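3 min read

Will a shorter week really fix Wollgate?

The operations manager at Wollgate has been asked about the four-day week so often that she answers before I finish the question. "Same pay, fewer hours, happier people," she says. "It works." I ask how she knows. There is a pause. "We ran a survey."

The survey went out in August, three weeks after the change. Of 579 staff, 397 replied, and most said they liked having an extra day off. I would have liked it too. I ask whether the work is getting done. "Output is steady," she says, though she won't say how it is measured.

She is more open about the phones. Customers wait longer, she admits - "a bit longer" - and the evening shift at the Morgan site has been hard to fill. Two managers still come in on their day off. "That's their choice," she says, twice.

Would she go back? "No. You'd have a riot." I believe that part. The rest I would like to see after a full winter, with the complaints figures next to it.
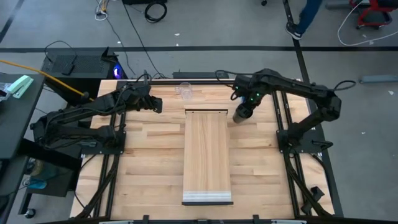
A work table with two arms and a power strip along the back.

12 comments | 31 shares
© January 2025. Back to top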